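Home Fiction Essays Back issues Contribute

The Driver's Book

Print this story | E-mail this story

The summons said Thursday at nine, so I was at the courthouse in Vunham by eight with my lunch in a bag. The guard looked in the bag and gave it back. He told me witnesses waited on the second floor and that the toilet up there was broken.

I had been the Minister's driver for four years. He was Minister of Harbours then. By the time of the trial he wasn't minister of anything, but everyone still called him that, including the prosecutor, who kept having to correct herself. His name was Fitzgerald Quintanilla. I called him sir to his face and the Minister to everyone else, and I noticed on the stairs that I was still doing it in my head.

The case was about the dredging at Skoko. The contract had gone to a company called Protusis, which owned no dredge. The government side said the Minister had met the Protusis people at the Hotel Boateng before the tenders were opened, and that an arrangement was made there. The Minister said he had never met them before the signing. There were no photographs of a meeting, and the hotel had changed hands and lost its registers. What there was, was my book.

Every ministry car has a book. You write the date, where from, where to, the reading on the odometer when you leave and the reading when you stop. Most drivers fill it in on Friday afternoon from memory. I did mine each trip, with the pen on a string tied to the sun visor. My father drove a milk tanker and he did his that way.

A woman was already on the bench upstairs. She had typed letters for the deputy and she had a cold. We had passed each other in corridors for years and never had a conversation. She asked what I was there for and I said the book.

"They asked me about a letter," she said. "I type forty letters a day. I told them I could have typed it."

"Did you?"

"I could have."

She was called first. I ate half my sandwich.

Two weeks before this, a man had come to my house. He was polite and he took his shoes off at the door without being asked. He said he was a friend of the family and I didn't ask which family. My wife gave him coffee. He talked about the price of feed, because he had seen the hens, and then he said it must be hard to remember one trip out of so many, all that time ago. I said it was all written down. He said yes, but a person could write down the wrong thing. A person could be told to go to the Boateng, and write it down, and then be sent somewhere else on the way.

I said that could happen.

He said that was all anyone would want me to say. He finished his coffee and put on his shoes. He didn't leave money or mention any. When he had gone my wife washed his cup straight away and put it back in the cupboard, and we had supper.

I did think about it. The Minister had been decent to me. When my daughter was in hospital he told me to take the car home at night so I could get to her. He sat in the front when it was only the two of us. He never once asked me to wait in the sun. I had also driven him to places I didn't write down as anything more than "town," because he said "just put town," and I put town. So I was not going up those stairs as a clean man with a clean book. I knew how many towns were in it.

The Boateng wasn't one of them, though. He hadn't said to put town that day. I suppose he forgot, or he was reading. I wrote Hotel Boateng, and the readings, and then I wrote Hotel Boateng to Ministry, and the readings again.

They called me at ten past eleven.

The courtroom was smaller than I expected and the windows were painted shut. The Minister sat at a table with his lawyer. He had lost weight and somebody had bought him a shirt with a smaller collar. He nodded to me the way he used to nod when I brought the car around. I nodded back before I thought about it, and saw the prosecutor write something down.

She had the book in a plastic sleeve with a number on the corner, 1718. I remember wondering what the other 1717 things were. She asked if it was my handwriting and I said it was. She asked me to read the line. I had to put my glasses on, and it took me a while to find the case in my jacket, and everyone waited.

I read the line.

"Is that a correct record of where you drove the accused?"

"It's what I wrote."

"That isn't what I asked you."

The judge told me I could have some water. I said no thank you.

"Did you drive him to the Hotel Boateng?"

I had practised the other answer in the hen house. I had practised it in the ordinary voice I would use, too, so it wouldn't come out like a recitation. A person could be sent somewhere else on the way. It was a fair sentence. It wasn't even a lie if you left it alone by itself.

But the readings were there on the page. From the Ministry to the Boateng is a bit over six kilometres if you take the bridge, and that was what it said, to the tenth. If we had been sent somewhere else on the way the number would have been different, and I'd have had to stand in that room and say I had got the number wrong as well. I had never got the number wrong. I don't say this to make myself out to be better than the lady with the cold. I just couldn't get my mouth to do it, about the number.

"Yes," I said. "I let him out at the side door, by the kitchens."

"How long did you wait?"

"Up to two hours. I washed the windows."

"Did you see anyone else arrive?"

"A laundry van."

Somebody in the public seats laughed. The Minister's lawyer stood up and asked me whether I had ever made an entry in the book that was incomplete. I said yes. He asked me how often. I said often enough, and told him about the towns. He seemed pleased with this and then, after a moment, less pleased, and he sat down. I could see the prosecutor turning pages in her own copy, going back to the beginning, with a pencil.

That was the part I hadn't meant to do. I had only gone up there to answer for one line. They kept me until four and brought me back the next morning, and we went through the towns. I remembered most of them. You do, if you've waited outside a place long enough.

The Minister didn't nod to me the second day.

I'll say what happened after, though most of you will have read it. He was found guilty on the contract and not guilty on the rest. Protusis was struck off and came back under a different name, and the channel at Skoko was dredged by somebody else and has silted up again. The lady with the cold went to work for a dentist. I was told my position had been reorganised. I drive the school bus now, on the inland route, and the school board has its own kind of book, with boxes.

The man who took his shoes off came back once, in November. I was fixing the gate. He stood on the road side of it and said he hoped there were no hard feelings, and I said there were none on my part. He asked after the hens. I told him a fox had got in and we were down to a few. He said he was sorry to hear it, and I believe he was. Then he asked me the way back to the highway and I told him to turn left at the feed store.

He went right. I watched his car until it was past the trees, and went in and told my wife he'd been.

Print this story | E-mail this story

Home Fiction Essays Back issues Contribute

Reader comments

marlow_b
Good story. I worked in a motor pool for years and the Friday afternoon business is dead right. I never met anyone who did it every trip.

Two Creeks
Is Skoko meant to be a real harbour? I kept thinking of one up our way that has been "about to be dredged" since I was in school.

dee
I wanted to know more about the typist. She has the best line and then she's off to the dentist.

J. in the valley
Didn't buy the second visit. Would he really come back? What for? Liked the rest, and the glasses case especially.

The author
Thank you all for reading. Skoko is made up, and so is Vunham. Dee, there was a longer version with the typist's testimony in it, and it was nearly as long as the driver's. I cut it because she says the same three words to every question and it wore thin on the page.

J., I went back and forth on the second visit. In the first draft he only telephones. I changed it because I wanted him to have to find the house again.

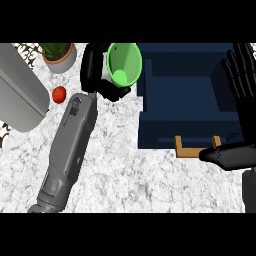 The gate was in the telephone draft too, as it happens, so I kept that and stood him on the other side of it. The hens I added last. I may still put the typist in a story of her own, at the dentist's, if I can work out what she would be asked there.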